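Jestley @jestley
November 5, 2025
1/ We finished moving the sewing and mending stuff out of the dining room and into the back bedroom. I kept notes on what it cost and what I'd do differently. Posting them in case you're setting up a work table at home. 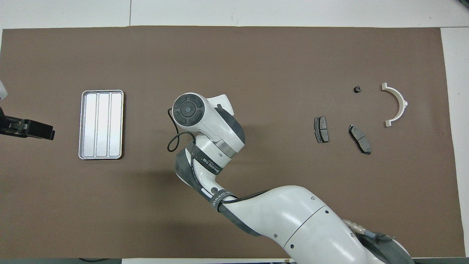 2/ Started in July. The room is small and has one window, on the north side. Good light until midafternoon, then not much. I work after dinner most days, so lighting was the first thing I had to spend money on.

3/ Total came to $319. The biggest piece of that was the lamp. The next biggest was shelf brackets, which surprised me. Boards are cheap. Brackets that will hold a row of full fabric bins are not.

4/ The lamp is an Ano clamp model, $60. Bright enough for black thread on black cloth, which was my test in the store. The clamp needs a table edge with some overhang. Measure yours first. I had to return one lamp over this.

5/ Table height matters more than table size. I had been cutting at dining table height for years and my back hurt every time. Now I cut standing up, with the surface a little below my elbow. I sew at a separate, lower table.

6/ If you only have room for one table, set the height for whatever you do the most of. For me that's cutting and pinning. Bed risers work fine. Get the wide kind with a lip.

7/ Fabric storage: I tried rolling, folding flat, and hanging. Folding flat and standing the pieces on edge like file folders won. I can see everything and pull out one piece without wrecking the pile.

8/ Clear bins from Drorow, the shallow ones. The deep ones turn into a pit. I own two deep ones and both are full of batting now.

9/ Thread is sorted by color on a wall rack. The rack faces away from the window because sun fades thread and weakens it. I lost a whole row of old cotton spools that way at the last house.

10/ Outlets. The room has two and they're both behind the door. I ran a power strip along the baseboard and screwed it down. The iron gets its own outlet. Don't put an iron on a strip with everything else.

11/ Someone asked about the floor. It's old wood with gaps, and pins go straight into the gaps. A strong magnet on a stick gets most of them. I run it along the floor before I vacuum.

12/ Still to do: a pressing board, curtains, and a real chair. I'm using a kitchen chair with a cushion. The one I want is from Jalali and it's out of stock in every color except orange.

13/ I'll add the shelf measurements tomorrow. The brackets are 32 inches apart on the long wall and I need to recheck the short one.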